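Comparing two sets of finger pads on a hand-held gripper

These are the steps we use at Loltum when someone wants to change the pads on the hand-held grippers and needs to know whether the new set is any better. It takes most of a morning the first time. You need two sets of pads, the right hex key, a kitchen scale, a notebook and a clear stretch of table.

Before you start

Decide what you are comparing and change only that. If you swap the pads and the camera mount in the same session you will learn very little. Katherine Ñahui once changed the spring as well and we had to throw out a whole Saturday.

Write down the set you have on now. We use the name of the batch, so for this page it is Cabrera for the old pads and Tindari for the new ones.

1. Check the fingers

Open the gripper fully and look at both fingers from above. The screws should sit below the surface. Push each finger sideways with your thumb. If it rocks, look at the pivots before you blame the pad.

Run a fingertip along the edges of the covering. Small frayed bits can be left alone for a test, but note which side they are on. If the covering lifts when you rub it, glue it back and leave it overnight.

2. Set the start position

Rest the tool so the fingers are just above the table and point at the object. Use the same height every time. Roel Vandenberghe cut a spacer for this, but a stack of cards does the job.

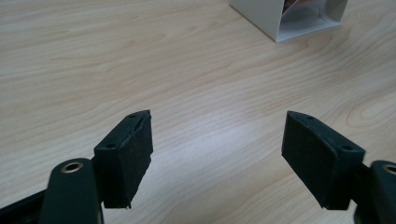

Start every run with the fingers fully open, and come in slowly. Approach from the front for the first half of the runs and from the side for the second half. Thin-walled things behave very differently in the two directions, so keep the results in separate columns.

3. Do the runs

Close, lift to the height of your elbow, hold for a slow count of five, put down, open. Mark each run with one of these:

H held without moving
S slipped but stayed in the fingers
D dropped
M missed, or pushed the object away

Do 70 runs with the first set before you touch a screw. Take a break halfway through. Your hand gets tired and you start to squeeze harder without noticing, which makes the second half look better than it should.

Don't repeat a bad run to get a good one. Write down the D and go on.

4. Change the pads

Take out the screws on one finger, swap that pad, then do the other. Doing one at a time means you always have a finished side to copy. Tighten by hand and stop when the pad no longer turns.

Close the gripper on a strip of paper and pull. It should grip along the whole face. If it only grips at the tip, loosen the screws, hold the fingers shut and tighten again.

5. Look at the empty approach

Before the second set of runs, make a few passes with nothing to pick up. Watch the video back at normal speed.
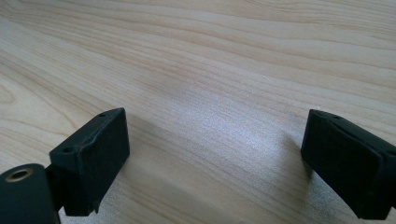 You want both pads at the same height and the gap staying in the middle as it closes. Glare from the ceiling lights is a nuisance on a pale table. If it hides the place where the pads meet, turn the table or switch off the nearest row of lights, and do it for both sets.

6. Compare

Our last count was 139 runs in all, one short, as Fredy Arango lost his place. Tindari had fewer slips from the front and about the same from the side. On heavy things there was no difference we would trust. The scale said 87 grams for the heaviest object both sets held every time.

If the two sets come out close, keep the one that is easier to fit. Put the old pads in a labelled bag with the sheet, and send Orathai Rattanakul a copy so she can add it to the list.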